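About Wundley Workshop 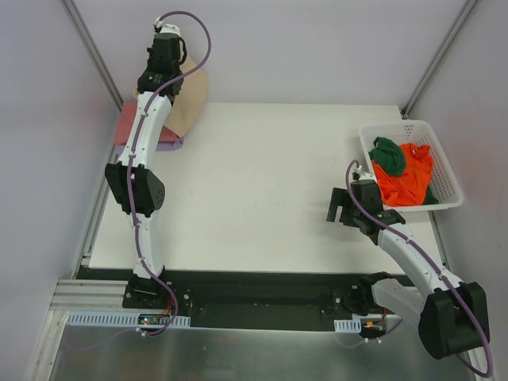
The two-arm bench, with the laundry basket on the right and folded cloths at the back left.

Wundley is a shared workshop for people who build robots and other automated things at home and have run out of room, or tools, or both. We have 3000 square feet on the ground floor of the old Hastier building. There are 33 members. Most have day jobs that have nothing to do with robots.

How we started

The workshop began in a two-car garage with a drill press, a secondhand 3D printer and a plan to build one small arm that could pick up socks. The arm was called Skunel. It could lift a sock and it could not put one down where you wanted it. We still have it on a shelf by the door. When the garage got too crowded we signed a lease on the Hastier space and moved in one July.

What we work on

The laundry bench is our longest-running group build. It has two arms on one rail and walls on three sides. The job is to take clothes out of a basket, spread them on the table, fold them and put them on a stack. Towels and plain cloths are the easiest. Shirts are slow. We have not solved fitted sheets and are not working on them right now.

Cables took up more of our time than we expected. On the present arms they are clipped along the links, with a loop left at the wrist so it can turn. If you are building an arm at home, leave more slack than you think you need and check it at both ends of travel before you tighten anything.

Members also bring their own projects. At the moment these include a seed-tray waterer, a camera slider, a cat door and a machine that sorts screws by length. The screw sorter is looking for a second person who is good with small motors.

What is here

The main room has benches, hand tools, soldering stations and a rack of aluminum extrusion sold at cost by the foot. The back room has the saw, the drill press and 5 printers. Please get checked out on the saw before you use it. Printer filament is bring your own, except for the gray, which belongs to the shop.

We keep a parts wall with motors, brackets, bearings and connectors. Take what you need and write it on the sheet. The drawers marked Ng are for the laundry bench only. Ng is the name of the arm controller we are writing ourselves, and the boards in those drawers are set up for it.

Joining

Membership is monthly and you can stop at any time. You do not need experience, but you should have something you want to build. New members get 2 evening sessions on tools and safety before they get a key.

Visitors are welcome at open bench, which starts at 7 p.m. Use the side entrance and ring the bell. Parking is behind the building.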